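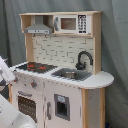 Welcome back, everybody, and thank you for coming in out of the November rain. Last time we finished up with the history of the one-wall kitchen, and I promised we would spend this session on how a small kitchen gets planned, starting with the question of what goes above the counter and what goes below it. Most of us carry a picture of a kitchen in our heads long before we ever cook in one, and the toy makers know it. A child's play kitchen will often have the same upper zone as the grown-up ones we have been measuring, with the range hood on the left, the microwave beside it on the right, and an open wooden shelf box holding the two of them together. Keep that little arrangement in mind, as we will come back to it when we talk about ventilation.

Unit 4: Planning the Small Kitchen

Reading for this unit: chapter 6 in the course packet, plus the Droltthorpe floor plans (the second set, please, the first set has the stairs drawn backward and I have never gotten around to fixing it).

1. Zones

You will remember that we divide a kitchen by what people do in it. There is storing, there is washing, there is preparing, there is cooking, and in most homes there is also a fifth zone I like to call landing, where the mail and the keys and the grocery bags end up. Planners forget the landing zone all the time. In the Droltthorpe apartments there was no room set aside for it, and when we surveyed the residents, 167 of them told us they used the stovetop as a place to set things down. That is a fire risk, and it is also a pretty clear message about what the plan was missing!

2. Counter runs

The unbroken stretch of counter matters more than the total. A kitchen in Sirovville that I have visited many times has a generous amount of counter on paper, but it is chopped into four pieces by the sink, the stove and a very large refrigerator, and there isn't one spot where you could roll out a pie crust. For this course we will treat 21 inches as the smallest piece worth calling a work surface. Anything shorter gets marked as landing space on your drawings.

3. The upper zone

Now back to the hood and the microwave. Setting them side by side gives you a tidy line for the eye, and it leaves the space over the burners to the hood alone. The trade-off is width. You are giving up a cabinet's worth of storage, and in a one-wall kitchen that can hurt. The Fiton plan, which you will find at the back of the packet, puts the microwave under the counter instead – lovely for storage, not so lovely for anyone with a bad back.

Check the mounting height against the shortest person in the household. Hot soup should never have to come down past somebody's chin.

4. Storage and the Mazandarani list

The Mazandarani list is the inventory form we use for the home visit. It runs long, I know, and I have had students tell me so with some feeling. Fill in what you can and leave the rest blank. One household last year listed 558 items, including every teaspoon, and I did read all of it.

For next time

Draw your own kitchen to scale, mark the zones in pencil, and write up to 1000 words on one change you would make. Bring the drawing on paper if you can. The projector in our room washes out pencil lines something awful.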